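About Gurasden

Hi, I'm Graciela Ocampo, and I run Gurasden, a small practice that helps towns, library districts and water boards make sense of their money. Grants, bond payments, state aid formulas, sales tax shares, the transfers that show up in March when everybody was counting on them in January – that's our whole world, and I like it more than I probably should!

I started out in the finance office in Lurville. It was me, one desk, and a filing cabinet full of state aid letters going back further than I do. My job was to work out how much the state owed us each year and then to work out why the check was a different number. (There was usually a reason. It was usually on the second page of something.) After a while the clerk over in Hanard started calling me with the same questions, then Gallagher called, and by the time I was spending my lunch hours on other towns' borrowing limits I figured I might as well print some business cards.

These days there are 5 of us, working with places that mostly have 800 or 900 households and a part-time bookkeeper. We read the rules that come with state and federal money, build the cash flow schedule, fill in the forms, and sit next to you at the meeting when someone asks why the road fund can't pay for the pool. We also do a lot of plain old explaining over the phone.
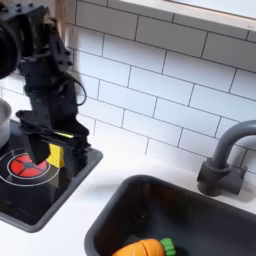 Most of our clients first come to us over borrowing. A town gets told it can take on extra debt this year if it meets certain conditions, and the notice runs to twelve paragraphs with a table at the end. We go through it line by line and tell you what you'd owe, when you'd owe it, and what happens to your tax rate if the state money comes in late. I like to try a plan out small before anybody signs for the real thing. So we'll run one quarter on paper with your own numbers, and you can poke at it all you want.

We charge a flat fee, agreed up front, and we don't sell bonds or take a cut of anybody's grant. If your question is one the state will answer for free, I'll give you the number to call and you can spend the money on gravel.

The office is upstairs from the hardware store in Lurville, with parking in back. Friday mornings I keep open for walk-ins, so bring your folder, your shoebox, whatever you've got – I've seen worse, and the coffee's on. Other days it's best to call ahead, as 2 of us are generally out on the road between Hanard and Gallagher.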